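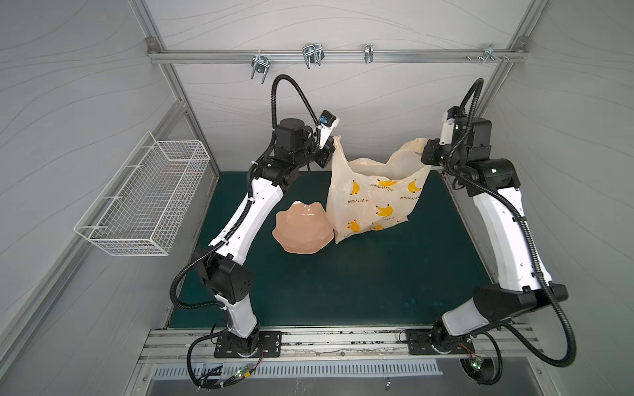 Mwanaisha Mussa
Operations Manager, Packing and Returns, Jesia

Progress report to the Levchenko Fund: Automation of bag handling and its effect on staff

Period covered: second reporting period, closing in June

1. Purpose of this report

Under the terms of the grant, Jesia is required to report on the technical progress of the bag-handling cell and on changes to the work of packing staff. The first report dealt mainly with installation. The present one gives more space to the second subject, as requested by the Fund in its written comments.

2. Work completed

The cell is in daily use during the morning shift. Its two arms are mounted on a shared base rail and work on a green mat inside a white enclosure. Current trials concern thin plastic carrier bags with two handles. Each arm takes one handle, and the bag is held up between them with its bottom edge on the mat, so that the top can be opened for an item. The printed banana bag is one of the styles in the present test set, and small tableware, including the pink scalloped bowl, is used as the item to be packed.

During the period the cell carried out 533 recorded bagging attempts. Of these, 210 were completed without any action by an operator. The remainder required a person to straighten the bag, replace the item or restart the sequence. This is below the level proposed in the original application, and we do not expect to reach that level before the final period.

The main difficulty continues to be the bags. Thin film creases in a different way each time, and a handle that folds back on itself is hard to grip. Bosov, our integration contractor, has revised the grip sequence twice. The second revision slows the final part of the movement and has reduced the number of torn handles. Figures by bag style will be supplied in the annex to the final report.

3. Changes to the work of staff

Four members of the packing team have been trained to operate the cell. They start and stop the sequence, load items, clear faults and record the cause of each stop. All four continue to spend part of the shift at the manual benches. No position has been removed as a result of the project, and the undertaking given to staff at the outset remains in force until the end of the grant.

The nature of the work has changed more than the amount of it. Operators report less repeated pulling and opening of bags by hand, a task long connected with complaints of sore fingers and wrists. They also report more time spent watching and waiting, and two of them described this as more tiring than expected. In response, turns at the cell were shortened to two hours, with a return to the benches afterward. Operators asked that this arrangement be kept, and it has been written into the shift plan.

Pay was raised by staff early in the period. Fault recording and basic recovery were not part of the packing job description, and operators considered that they were carrying out additional duties at the same rate. Management accepted the point. An operator allowance has been paid since the second month and is met from Jesia's own budget.

Staff who have not been trained on the cell have asked how places will be offered in future. A written procedure is in draft. It will give every member of the packing team the opportunity to apply, including those on part-time hours, who could not attend the first course because of its timetable.

4. Training and records

The operator course now runs to 12 hours, including supervised practice. The section on fault recovery was rewritten after operators found the supplier's wording difficult to follow. Stops are logged in Truleo, which replaced the paper sheets used in the first period. Some early entries were made under the wrong fault code and have been corrected.

5. Budget

Spending on equipment is within the approved amount. Spending on training is higher than planned, owing to the longer course and the cost of covering bench positions while staff attend. We request the Fund's approval to move the unspent part of the travel line to training. A revised budget table has been sent separately.

6. Plans for the next period

Bosov will continue work on folded handles and will begin trials with heavier items. A second group of operators will be trained once the application procedure has been agreed with staff representatives. The survey of hand and wrist discomfort carried out before installation will be repeated with the same questions, and the results will be shared with the packing team before they are sent to the Fund.

A decision is also needed on the afternoon shift. Operators have advised against extending use of the cell until fewer stops require a person to step in, and management intends to follow that advice for the coming period.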